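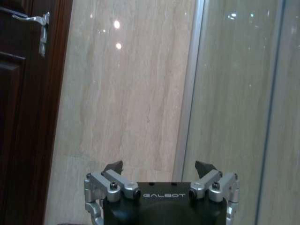

Puerta, paño de pared veteado y perfil de la mampara.

Marcas blanquecinas en alicatado imitación mármol junto a la mampara

Categoría: Baños > Limpieza y mantenimiento
Pregunta de Ebise Gashaw
3 respuestas

Buenas. Tengo un baño pequeño con ducha de esquina, mampara curva de cristal con perfiles de aluminio y plato acrílico. La pared que va desde la puerta hasta la mampara lleva el mismo revestimiento beige con vetas. El piso es de alquiler, en el edificio Teshome, y no tengo la ficha del material. El casero dice "mármol" y el anterior inquilino decía "azulejo".

El problema está en la franja entre el marco de la puerta y el perfil vertical. Con la luz del techo encendida el brillo no es uniforme: hay zonas mates que se notan al pasar la mano. Empecé a verlas en junio. Limpio con un antical de supermercado diluido, una vez por semana, y aclaro con la alcachofa.

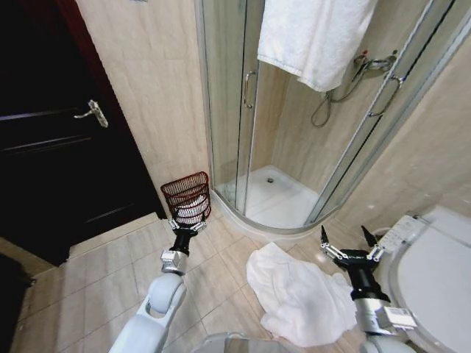 En esa misma franja suelo dejar la papelera de alambre rojo, apoyada en el suelo y pegada a la pared. La toalla la cuelgo de la guía superior de la mampara, porque no hay toallero y no quiero taladrar.

Preguntas:

1. ¿Cómo distingo si es piedra o cerámica sin romper nada?
2. Si es piedra, ¿el antical ha podido comerse el pulido?
3. ¿Perjudica a los rodamientos colgar la toalla en la guía?
4. ¿La papelera puede manchar de óxido el revestimiento?

Gracias.

Respuesta de Hagos Wubshet
Marcada como solución

Por orden.

1. Busca las juntas y compara el dibujo de varias piezas. En cerámica o porcelánico impreso el dibujo suele repetirse cada cierto número de piezas, a veces girado 180 grados. En piedra natural no hay repetición exacta. Si tienes un canto visto (un registro, una esquina sin cantonera), míralo: en la cerámica se aprecia el soporte de otro color bajo el esmalte, en la piedra la masa continúa. La prueba de la gota de vinagre es concluyente cuando burbujea, pero deja marca. Si la haces, que sea detrás de la puerta o en un recorte sobrante, nunca en el paño central.

2. Sí. El mármol y el travertino son carbonato cálcico y cualquier ácido los ataca: antical, vinagre, limón, la mayoría de los limpiadores con cítrico o sulfámico. El resultado es una zona mate que no sale frotando, porque falta pulido en la superficie. En esmalte cerámico el antical doméstico bien aclarado no suele hacer nada, y lo mate sería cal o resto de jabón.

Mientras no lo sepas, trata la pared como si fuera piedra:

Jabón neutro, 10 ml por litro de agua tibia.
Bayeta de microfibra, sin estropajo verde.
Aclarado y secado con rasqueta de goma, de arriba abajo.
Nada de lejía mezclada con el antical, ni antes ni después sin aclarar.

Si tras dos o tres limpiezas el mate sigue igual y al tacto es liso, es ataque ácido. Si raspa un poco, es depósito. El depósito sobre piedra se quita con un limpiador alcalino específico. El ataque ácido se repule, y eso lo dejaría a un marmolista.
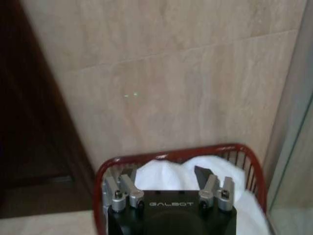 4. Contesto ahora a lo de la papelera. El alambre lacado o plastificado no mancha mientras el recubrimiento esté entero. Los puntos débiles son las soldaduras y la base. Dale la vuelta y mira si hay desconchados. Si los hay, tapones de goma o un plato debajo, y separarla 4 cm de la pared para que circule el aire. Una mancha de óxido en la lechada clara cuesta bastante más de quitar que en la pieza.

De rodamientos no opino, no conozco esa mampara.

Respuesta de Jucélia Fontes

Sobre la 3. Una toalla seca no pesa nada relevante para la guía. Mojada puede pasar del kilo, y el peso lo aguanta el perfil fijo, no las ruedas, siempre que no se meta tela en el carril. El fallo que he visto es otro: la pelusa entra en la guía, se mezcla con cal y las hojas empiezan a ir a saltos. Yo limpio el carril con un cepillo de dientes y no uso grasa, solo silicona en espray y poca cantidad.

Si no puedes taladrar, hay colgadores en forma de S que abrazan el perfil. Los míos son de Kedholm, compré los de 50 mm y me quedaron grandes, así que mide antes el grosor. Comprueba también que las hojas siguen corriendo con el colgador puesto.

Respuesta de Natnael Derese

yo uso vinagre en toda la casa y nunca me ha pasado nada, será que es azulejo

Comentario de Hagos Wubshet a esta respuesta: en azulejo no, en mármol sí. Por eso conviene saber primero cuál es.

Comentario de Ebise Gashaw: He comparado piezas y encontré dos con la misma veta, una girada. Entiendo que es cerámica. He lavado un trozo con jabón neutro y raspa al tacto, o sea depósito. La papelera tiene una soldadura pelada en la base, le pongo tapones.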